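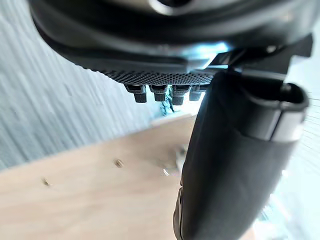

Row of short black tabs under a dotted strip.

The Old Door

On Kirkau, when the head of a house dies, the family takes out the front door and puts it in a different wall. The dead person is carried out through the old opening first. Then the opening is bricked up before dark, and by morning everyone has to be using the new one.

Parvathi Sastry had read this in a pamphlet in the Clargate library, and the pamphlet said the custom had died out. She went over on the boat from Kaimal in January with a tape recorder and enough money for six weeks. On her third day there a man named Flinov died in the upper village, and she heard hammering before she heard the news.

She walked up. The widow was standing in the yard in a man's coat, telling two of her sons where to cut. The sons wanted the east wall, where the stone was soft. She wanted the north wall, next to the stove.

"He never went near the stove," she said. "He won't think to look there."

Parvathi asked if she could stay and watch. The widow looked her over and handed her a bucket.

She carried rubble until the middle of the afternoon. The old door had been leaned against the goat shed. It was painted blue, and under the blue, where it had chipped, it was green. The younger son told her the door would be hung again in the new place, same door, same latch. The dead know a place and not a thing, he said. You could keep all the furniture where it was. You could keep his chair.

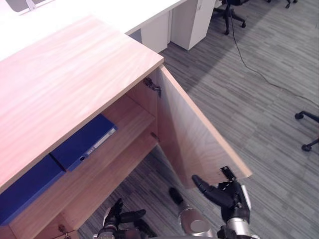
At four o'clock the priest came, and after him the neighbors. They took Flinov out feet first over the old sill, and each person who followed the coffin touched the frame on the left side. Parvathi touched it too. The stone was worn smooth there at the height of her shoulder. She thought it must have been touched for other things as well, but when she asked, the woman behind her said no, only for this.

"But this door can't be older than the last death," Parvathi said.

"There are only four walls," the woman said. "You come back around."

After the burial they bricked it up. The older son mixed the mortar too thin and had to do part of it twice, and it was getting dark, and his mother stood behind him and did not say anything. He finished with a lamp. Then they went in by the stove, one at a time, ducking, because the new lintel had been set low. There was soup. Someone asked Parvathi what her mother cooked for funerals and she had to say that she did not know. Her mother had been in the hospital at the time, and her aunts had seen to it.
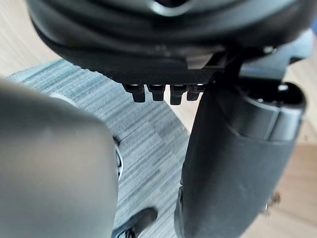

Black pegs hanging from a plate with a crosshatched texture.

She slept on a bench in the front room. Some time in the night she woke and saw the widow sitting up in the chair, facing the new brick. The mortar had a damp smell. Neither of them spoke.

Toward morning the widow got up, wet a cloth, and wiped down the inside of the bricks where the mortar had run. She did it carefully, as if it were a table. Then she went out by the stove to see to the goats, and Parvathi heard her knock her head on the lintel and swear.

Parvathi put on her shoes. The bucket was still in the yard where she had left it, and there was rubble left to move.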